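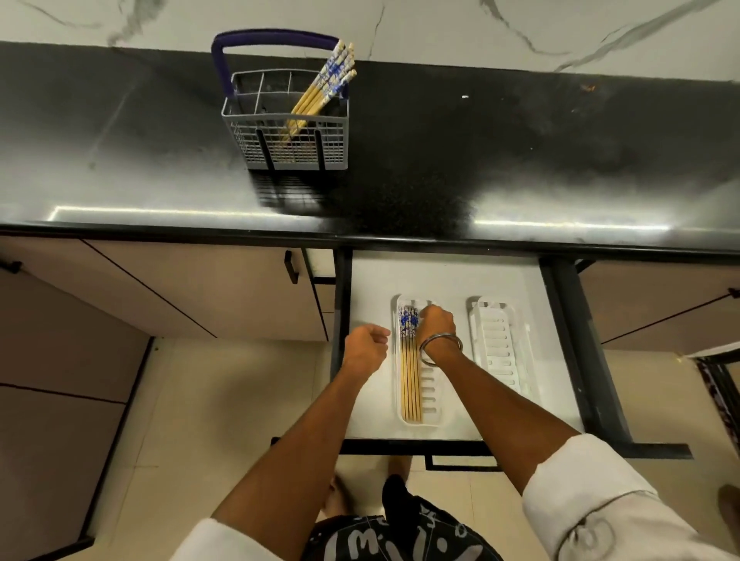

Handout 5, page 40

Perception and task state: the chopstick drawer

Okay, we left off last time with the state estimator, and a bunch of you asked why I keep going on about "what does the program believe right now" when we haven't even planned a motion yet. So let's do it with chopsticks. I picked them because they're awful. They're thin, they're all alike, they lie right up against each other, and a depth sensor would love to pretend they don't exist.

Our task for the Illetti planner is sorting: chopsticks go between a wire basket on the counter and two slotted trays in an open drawer. One tray has chopsticks in it, the other is empty, and there's a bundle leaning in the basket. A right hand has hold of the patterned ends of the ones in the left tray. Now write down the state. Go on, do it before you read further (I'll know if you didn't).

Most people write something like this:

left_tray: occupied
right_tray: empty
basket: occupied
right_hand: holding chopsticks

The first three are fine. The last one is where I get picky. "Holding" in our code means the object moves when the hand moves, and you can't get that from one still. What you can get is contact, or something very close to it. So we keep two separate predicates, touching and holding, and holding only flips to true after the tracker has seen hand and object travel together for 5 frames in a row. Fewer than that and it flickers like crazy. I tried.

Then there's the direction problem. Are the chopsticks going into the tray or coming out? Think about it for a minute. A hand letting go and a hand picking up can look exactly the same! This is why the planner gets a history buffer. Ours is 60 frames long, and in Anedik (the logging tool, you all have it installed by now, right?) you can scrub through it and watch the belief tip one way or the other.

What the detector can use

The chopsticks have a blue-and-white floral pattern at the top and plain wood on the lower half. That is a gift. It means each one has a readable "which end" and you get orientation nearly for free. In the left tray the patterned tops are at the far end and the bare tips point back toward the person. Store that as part of the tray's pose, so the planner can lay the next set the same way around.

The empty tray is useful too. You can see its slots clearly, so fit the slot lines there and then copy that model over to the full one, where the ribs are mostly covered up. Fouad Masri did it the other way around in his first version, fitting on the full tray, and his slots came out running along the gaps between chopsticks. It looked lovely on screen and was completely wrong.

What will trip it up

Shiny black countertop. The reflections along the front edge are long bright streaks, and a long bright streak is pretty much what a naive chopstick detector is looking for. Mask by height above the plane first, then look for lines.

Basket shadow. It falls on the counter as a dark grid, so your basket segmenter may well hand you two baskets. Same fix.

The basket itself. Thin bars in front of thin sticks — don't even try to count the bundle in there. Report "some" and let the planner ask again later. Our state type allows an unknown count, please use it. I would so much rather see an unknown than a confident wrong number.

The other hand. It's a loose fist hovering next to the left tray and it isn't gripping anything you can make out. Leave it in the state anyway as an obstacle, with its own margin. The Welero collision checker takes hands as capsules, so this is one line in the config.

For next time

Run the tray fitter on the drawer clip and save your belief log. Then set the holding threshold down to 1 frame, run it again, and bring both logs. Imhof section 5 covers the buffer math if you'd like to read ahead, though I'll go through it on the board. And if your program finds a chopstick in the right tray, check your mask before you email me.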